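**Workshop Guidance Sheet: Taking Apart and Rebuilding Desktop Computers, with Notes on Automated Handling**
Griketti Repair Workshop, Indcombe. Revised May 30, 2020.

This sheet is issued to bench staff and to members of the public who use the workshop's repair tables. It covers the handling of desktop towers and states which parts of the job may at present be given to a machine. It replaces the sheet issued last September.

## Preparing the tower

Shut the computer down, unplug it at the wall, and hold the power button in for several seconds. Lay the case on its side with the removable panel facing up. A slatted or railed work surface is acceptable provided that the case sits flat and does not rock when pressed at the corners.

Touch bare metal on the chassis before reaching inside. Wrist straps are kept in the drawer under the parts shelf and must be returned there.

Parts that come out of the case should go directly into a holder of some kind. Drives may be stood upright or laid flat on foam. A processor should rest in a recess that fits it, with the metal heat spreader facing up.
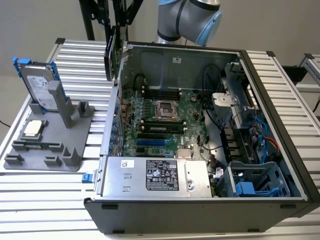
**Can a robot arm replace a processor without help?**

Under controlled conditions an arm can pick up a processor and set it in place, but the workshop does not permit this without a trained person at the bench. The position of the case, the alignment of the processor, and the closing of the lever must all be checked by eye.

## Work suitable for a machine

Kazimír Vaněk and Iveta Říha reviewed the workshop's bench tasks over the winter and sorted them by how well they suit an arm with a two-finger or similar gripper. Their findings are adopted as house rules.

- **Picking a part from a fixed holder.** Suitable. The holder must be fastened down and loaded the same way each time.
- **Seating a hard drive in a carrier.** Suitable where the carrier slides in on a straight path. Drives held by side screws are to be fitted by hand.
- **Inserting memory.** Suitable under supervision. Open the slot latches first and confirm the position of the notch. The arm is to be stopped if the module tilts.
- **Connecting SATA and power cables.** Not suitable. Cables bend and drift, and an arm that found the plug in one case will often miss it in the next.
- **Removing dust.** Not suitable. Use a soft brush and hold fan blades still while cleaning.
- **Applying thermal paste.** By hand only. A small amount at the center of the heat spreader is enough.

The same division holds for many household chores. Moving a cup from a known place to another known place is within the reach of present equipment. Untangling a drawer of charging leads remains work for a person.

## Keeping the work area clear

Loose cables inside the case are the most common cause of a stopped run. Fold them back toward the drive cage and hold them with a reusable tie. Remove all ties before closing the case.

The path between the parts holder and the case must be free of tools, cups, and paper. Screws belong in the magnetic dish. Mark the feet of the holder on the work surface with tape so that it can be returned to the same spot after cleaning.

Hands are to stay outside the case whenever the arm is powered. The person at the bench keeps one hand near the stop button and does not leave to answer the telephone.

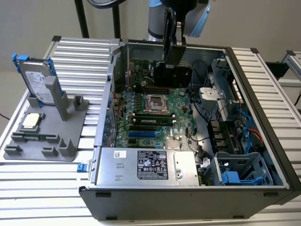 *Gripper above an open tower, with the hard drive and processor in the parts holder.*

## Checks before closing the case

1. Confirm that the processor lies flat and that the socket lever is fully down and hooked.
2. Press each memory module at both ends until the latches close.
3. Slide each drive carrier until it clicks, then pull gently to test it.
4. Trace every cable from end to end.
5. Fit the cooler before power is applied. A processor must never be run without one, even for a short test.

A job handled partly by machine is to be marked "M" in the log, together with the initials of the person who carried out these checks. Where an arm has failed the same step 3 times, the step is finished by hand and the fault reported to Svatopluk Vávra. Repeated attempts can bend socket pins, and a bent pin usually means a new board.

## Supplies

Antistatic bags and cable ties may be drawn from stores. Ties are supplied by Trnka in packs of 200. Requests for replacement parts holders should be sent to Ettore Guerra with the drive size and the type of processor stated.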